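How to Set Up a Vacation Reply in Trivier Mail

Apr 19, 2024

Log in and open Settings from the menu next to your name. Choose Replies, then Away Message. If you don't see Replies, your account is still on the old layout and the option is under Filters.

Pick a start and end date. The message goes out from midnight on the first day, so if you leave in the afternoon, set it for the next day and check your mail before you go.
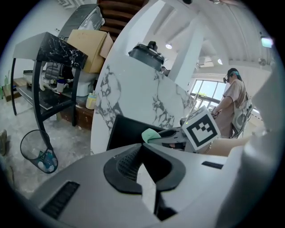 Type your message in the box. The limit is 923 characters. Say when you're back and who to write to in the meantime. Leave out your travel plans.

Under Send To, select Contacts Only if you get a lot of newsletters. Each sender gets one reply every 11 days.

Click Save, then send yourself a test from another address. To turn the reply off early, go back to the same page and clear the end date.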